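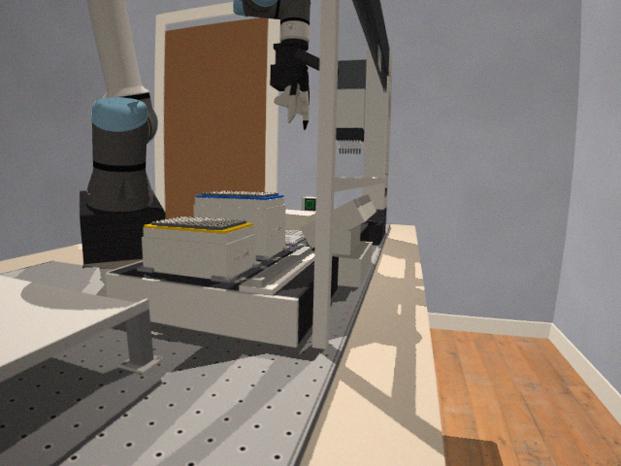 The simulated bench in Paleck, with the arm at left and the pipetting equipment at right. Credit: Kumel

Kumel opens remote demonstration program for lab bench tasks

MORKARI, January 3, 2022 - Kumel has started collecting remote-control demonstrations of laboratory bench work in Paleck, its simulation package, the company said in a notice to users. Operators drive a simulated arm and two-finger gripper by hand controller, and the recorded motions are used to train policies that will later be tested on hardware.

The first tasks cover the loading and clearing of a pipetting workstation: picking up a plate, carrying it to a deck position, setting it down square and letting go without dragging it. Tip racks and reservoirs are handled in the same way. The pipetting itself is left to the workstation and is not part of the program.

The work is being done with Ogola, a contract assay lab that runs plate-based screens for outside customers. Ogola wrote the task list and supplied the tolerances for placement. Kumel built the bench model and runs the operator stations at its Morkari office.

Each station has a hand controller, a foot pedal and two monitors. The controller maps the operator's wrist pose to the gripper pose, with translation scaled down when the pedal is pressed. Finger opening is set by a trigger. An operator who runs out of reach can release the clutch button, move the hand back to a comfortable position and pick up from the same pose in the simulator.

One monitor shows a view of the room and the other a view from the wrist. Lilibeth Tan, who leads data collection at Kumel, said operators use the room view for the long move across the bench and then change over for the approach. "The wrist view is what matters for the last bit of travel," Tan said. "You line up the fingers with the long sides of the plate, check the gap on each side and close. If the gap is uneven the plate rotates when you grip it, and you have to put it down again."

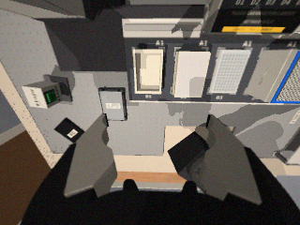
New operators practice for eight sessions before their recordings are kept. Tan said most of the early faults are in release. The operator opens the fingers before the plate is fully seated, or opens them too far and touches the labware in the next position. Both faults are logged by the simulator through contact forces, and a run with either one is marked for review.

Reviewed runs are not always thrown out. A run where the operator misses, backs off and corrects is kept under a separate tag, and the training code can include or leave out that tag. Kittipong Chuensuk, a controls engineer on the project, said the team had first planned to keep only clean runs. "The policy trained on clean runs was fine until it was slightly off, and then it had no data for where it was," he said. "It would hover above the rack, or press down on the rim. Adding the corrections gave it a way back."

A recorded run holds the joint positions, the gripper opening, the controller input, the contact events and the state of every movable object. Images are not stored at recording time. Paleck renders them afterward from the saved states, so that lighting, surface finish and camera placement can be changed and the same motion rendered again. A typical run is around 90 seconds long. Storage for the state log is small, and most of the computing cost is in the rendering.

Shadows have taken up a good part of the rendering work. A gantry or frame over a deck puts hard-edged shadow on the labware, and the pattern moves as the arm moves. Chuensuk said an early policy had learned to look for the edge of a rack and would sometimes go for the edge of a shadow. The light direction is now changed between renders of the same run, and the placement error in simulated trials has come down. Kumel did not release the error figures.

Labels are treated in a similar way. The position codes printed on a deck can be hard to read in a wrist view, depending on the distance and the light, and the policy is not asked to read them. The target position is passed to it as a number, and the deck geometry is taken from the workstation's own layout file. Ogola asked for this arrangement, Tan said, so that the lab could rearrange a deck without new training data - provided the footprints stay the same.

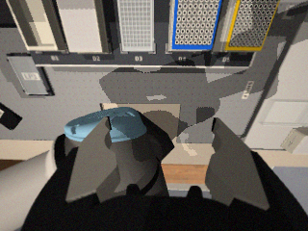

The harder moves are the ones close to other equipment. Clearance between the wrist and a frame post can be small when the arm reaches toward the back of a deck, and operators do not always see the post in the wrist view. Paleck adds a light resistance in the controller as any link nears a surface. Chuensuk said the resistance is a cue only and can be pushed through, and that runs with arm contact are removed without review.

Controller feel was changed in August after operators reported drift in the wrist axis during slow moves. The filter on the rotation input was shortened and the dead band was narrowed. Runs recorded before the change remain in the set with a version mark. Tan said she would have preferred to record them again, but the operators' time had already been assigned to the tip rack tasks.

The current set covers 55 task variants, counting different start positions and deck layouts as separate variants. Kumel plans to record lid removal next. Lids are thin and give little for the fingers to hold, and the contact model in Paleck has to be adjusted before the recordings would be of use. Chuensuk said the present model lets a lid slip at grip forces that hold it firmly on a real bench, and the friction values are being measured again with sample plates sent by Ogola.

Hardware trials will be held at Ogola on a bench built to the same dimensions. An operator will stay on the controller throughout the first trials and can take over from the policy at any point. Takeovers will be recorded in the same format as the simulator runs and added to the set. The trials are planned to last 4 weeks, with the first limited to empty plates and the use of liquids to be decided after a review of the placement results.

Users with a current Paleck license can download the bench model and the controller settings from their account page. The recorded runs are not included in the download. Kumel said it had not settled the terms for sharing them outside the project, and that requests should go to the data collection group in Morkari.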